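Plirnia Users List > Archive > Simulation > Thread view
Previous message | Next message | Reply

Subject: Re: Robot leaning over in the furnished room, gripper stuck open
From: Nadja Widmer
To: plirnia-users

Hi Cyrill, hi everybody,

Sorry for the slow answer. I wanted to run your case myself before saying anything, and then I got curious about a second problem hiding behind the first one, and you know how an afternoon goes once that happens. First your message again, for the people who have joined since:

> Cyrill Plattner wrote:
>
> Hello all,
>
> I have a two-armed robot in the furnished room, the one with the
> door and the paintings. The job is simple: stand in the room, bring
> both arms up, close the left gripper, open it again, repeat for 300
> cycles. It ran nicely all through May. Since I merged my changes
> with Wenjie's, the body starts to lean at cycle 100 and keeps
> leaning. The arms carry on as if all was well. Later on the gripper
> gets a close command and stays open. No error in the log, not even
> a warning. The run finishes and reports success!
>
> I have tried a smaller time step and a heavier base. The smaller
> step made it lean later, the heavier base did nothing at all that I
> could see. Is this a known thing? And should a run like this be
> allowed to call itself a success?
>
> Thanks, and greetings from the second floor,
> Cyrill

Thank you for writing it up so carefully, and especially for sending the whole project folder along with it. I loaded it just as you packed it, same room, same start pose, and let it go. It took me a while to believe what I was seeing, because I had the joint plots open on the other screen and they were beautiful. Smooth as butter. Then I switched over to the body camera, and well:
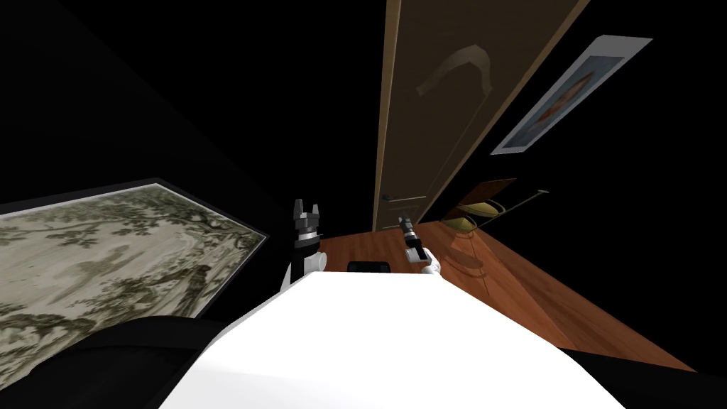

Body camera view during my rerun, with the room well off level and both arms up. (Nadja)

My first thought was the camera mount, I have to confess. We had a loose camera transform in the Brunner project a couple of years back and it cost Hubert and me the better part of a week, so I always check that one before anything else. I printed the camera pose relative to the body at every step, and it never changed. Then I printed the body pose relative to the room, and there was the lean, growing quietly just as you described.

So the camera is telling the truth and the body really is tilting in the simulation. The reason the joint plots look so good is that they are all measured from the body. If the body tips over, the arms tip with it, and every angle stays right where the controller wants it. You could lay the whole robot on its side and those plots would still be smooth as butter.

The cause is in the merge. Your branch pins the base to the floor with a fixed joint. Wenjie's branch holds the base upright with a soft constraint, which makes good sense for the driving tests, where the base has to move. After the merge the fixed joint is still in the robot file, but the loader replaces it with the soft one at the first reset, and your script does its first reset after cycle 100. Before that you have the old behavior and after that the new one. I found the swap on line 751 of the merged loader, and there is no message printed when it happens. Once the constraint is soft, every swing of the arms pushes the base a tiny bit further over, and nothing pulls it back hard enough. Your smaller time step only made each push smaller. The heavier base, I am fairly sure, was overwritten at the same place.

Now for the gripper, and here I need to be a little more careful, as I understand only part of it. I moved a camera in close behind the fingers and ran the same stretch over again, this time pausing after the close command had gone out. In the log the command is sent and acknowledged. The fingers stay apart.
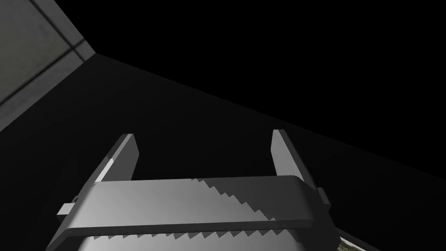 Close-up from behind the gripper, paused: fingers still open, nothing between them. (Nadja)

Please don't worry about the zigzag shadows across the crossbar. That is the shadow map running out of resolution up close, and it has no effect on the physics. Nanami asked me the same thing when she walked past my desk, so I mention it before anyone goes digging in the contact settings. You can turn up the shadow quality if it bothers you, but save yourself the trouble until the rest is fixed.

What I believe is going on: the gripper has a guard that refuses to close when the wrist is too far from its expected direction in the room. It was put in for the Bellby tests, so that a gripper knocked out of place would not clamp down on whatever happened to be there. I think that was a sensible idea and I would keep it. But the guard works in silence. It drops the command after the acknowledgment has already gone out, so the script hears "yes" and the fingers do nothing. When I switched the guard off, only to test, the fingers closed with the body still leaning. When I switched it on again they stayed open. That convinces me about the guard, though I still can't say why the left gripper trips it sooner than the right one. If anybody has a feeling for that, please speak up!

For now, Cyrill, I would do this:

Put the loader back to the version from your branch and keep Wenjie's soft constraint behind a switch, off unless asked for.

Leave the gripper guard ON. I know it is tempting to turn it off and get your 300 cycles, but please don't, and please don't copy my test settings over to the real arm downstairs.

Add a check on the body tilt measured against the room, and stop the run when it goes over 2 degrees. I have a small script for that and will put it in the shared folder tonight.

With the old loader I got through all 300 cycles, upright from start to finish, with the gripper closing each time it was told to. One good run is only one run, so I'd be happy if you repeated it on your machine.

As for your last question, no, I don't think such a run should be allowed to call itself a success. At the moment "success" means that the script reached its end without an exception, and that is a very low bar – a robot halfway to the floor can clear it. Wenjie, none of this is a complaint about your branch, which does just what it was written to do. Could the two of us sit down and agree on what the loader should say out loud when it replaces a joint? A single line in the log would have saved Cyrill a lot of head scratching. Hubert, you wrote the acknowledgment part if I remember right, so I'd love to hear whether it can wait until the guard has had its say.

One more thing, and then I will let you all get back to work. If you have results from the merged version, with any robot that has its base pinned, please look at them again before you pass them on. The Pastine people are using the same loader and I've written to them separately.

Warm greetings, and thanks again to Cyrill for not just shrugging and starting it over,
Nadja

3 replies | 0 shares

Recent in Simulation
Re: Soft base constraint for driving tests
Shadow quality settings for close cameras
Gripper acknowledgments, old and new behavior
Re: Re: Loader resets more often than I expected
Where do you keep your room files?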